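Last updated: April

FOR IMMEDIATE RELEASE

Merkden Laundry Library opens second site in Tadport

Tadport households without a washing machine will be able to borrow one from next month. Merkden, the lending scheme that started out in Kernmont, is taking over the old shoe shop on Arango Street. Doors open 9.30am.

Members pay £11 a month. For that they get a compact washer on loan, delivery within the town, and use of the drying room at the shop. No deposit. No credit check. Loans run for six months and can be renewed twice.

The Kernmont site has 400 members and did 2,857 drying room bookings in its first year, well above what was planned for. Waiting list there is currently closed.

Haruna Hirano, who runs the scheme, said: "People were coming over on the bus from Tadport with wet sheets in a suitcase. We had to do somthing. The rent on Arango Street was right and the drains were good, so we signed."

The new shop will start with 63 machines, all refurbished and safety tested. Repairs are done on site by Noémie Beaudoin and two apprentices. Spare parts, hoses and pegs on sale at the counter, cash or card.

Also at Tadport: free folding and mending sessions, Monday to be confirmed. Bring your own thread if you can. Under-12s welcome with an adult. Tea provided.

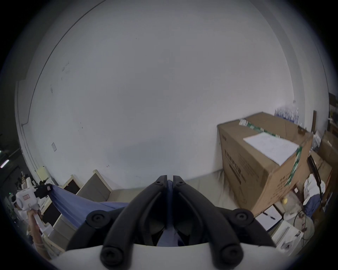

Blue cloth pulled taut.

Membership forms are at the Kernmont shop now and at Tadport from opening. Proof of adress needed, a recent bill is fine. Tenants should check with their landlord before booking a plumbed-in model; the tap-fitting type needs no permission from us.

Interviews with Haruna Hirano availible on request, mornings best. Please ask for the press desk at Merkden.

ENDS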